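Bin-picking cell (setup and upkeep)

From the Hollis shop wiki. Main author: Liam Bloxham. Last big edit in November, with corrections from Elmarie Mokoena.

A bin-picking cell is one robot arm, one gripper, one bin and whatever holds the three of them in the right relation to each other. I've looked after ours at Hollis long enough that people send me the questions, so I'm writing the entry, and I'm going to write it the way I'd tell it to you across the bench. If you want the formal version, Gemma Pickering's commissioning notes are in the cabinet (green binder, bottom shelf). For the one over at Korinstead, ask Korinstead. Theirs has a different wrist and I don't want to mislead anybody!

Background

The cell came to us from the Serkasside shop when they moved to smaller arms. Güven Tokgöz did the first install and picked the layout we still use: arm to one side, bin in front of it, table low enough that the forearm can lie nearly flat over the bin while the gripper points down. I argued for a taller table at the time. I lost, and he was right about reach, though my back has never agreed.

Fixing the bin

The bin has to sit still. Ours is sheet metal with sloping walls and it will creep across a wooden tabletop if the finger pushes on a side wall, a few millimeters at a time, and then one Thursday your picks are all landing off to one side and you spend the morning blaming the calibration. So clamp the rim. A bar clamp is plenty. Put the pad flat on the wall, snug it until the bin doesn't shift under your palm, and stop there, or you'll bow the metal. Check the clamp before every run. It takes a second and I still forget.

Paint on the walls will wear off. Let it. Orla Ó Ceallaigh repainted the Mirnby bin once and the fresh coat flaked into everything for weeks.

Dressing the cables

Most of what goes wrong on a cell like this goes wrong in the cables, so here's where I get long-winded. Everything that feeds the gripper has to travel along the forearm, get past the wrist joint and still have enough slack for the wrist to turn both ways. I run the thick cable along the top and strap it to the forearm well back from the joint, with a wide soft strap (a narrow one bites into the jacket). The thinner ones go in a bundle with a tie around them, and I let that bundle hang a little lower so the two aren't rubbing. Then comes the loop at the wrist. Too small and it pulls on the connectors. Too big and it drops down far enough to snag on the rim of the bin, and I've done that one twice.

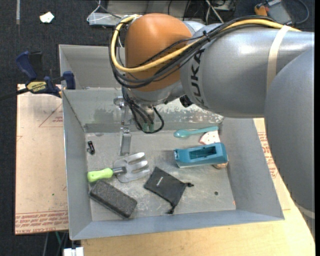

Forearm and wrist over a mixed load, with the strap, the cable loops and the rim clamp at left.

To set the loop, jog the wrist slowly to one end of its travel, then the other, with the strap loose. Watch the connectors the whole way. If they stay relaxed at both ends you can tighten up. Do it at 4 percent speed, please, with a hand on the stop. After that I run 80 slow cycles over the bin with nothing to pick and look everything over again, and if a tie has walked along the bundle I cut it off and put on a new one. Never slide an old tie back into place. It'll just walk again.

Loading the bin

For a check run you want a mixed load, and I mean properly mixed. Something thin that lies flat, like a spoon. A garden hand tool with a fat handle and a wide end. A soft pouch, a dark block, a bit of plastic with a hollow in it. Let a couple of things overlap. A load where every item has its own patch of floor tells you very little, though it does make for a cheerful afternoon. Gemma likes to add something dark and shiny as well, and I've come around to that.

Routine care

Every 2 weeks: wipe the finger, check its screws, feel along the cable jackets for nicks, look at the small connectors near the wrist. Push them home with your thumb. Don't yank on the cable to test them (you know who you are).

Every 6 months: take the strap right off and look at the jacket underneath. Flattened is fine. Cracked means a new cable, and order two.

After any bump into the bin wall: stop, look at the finger from the side, and compare it with the spare. A bend you can barely see will throw off a flat pick completely. Elmarie keeps a steel rule in her pocket for this and it beats squinting.

Known problems

Picks drifting to one side. Clamp first, then finger, then calibration, in that order.

Gripper signal dropping out at one wrist angle only. It's the loop. Set it again.

Finger scraping the bin floor. Somebody changed the bin, or the tabletop got shimmed. Measure the floor height and fix the number in the program, and write it on the card by the controller so the next person isn't guessing.

See also: Gripper fingers, spare; Cable ties, where we keep them; Korinstead cell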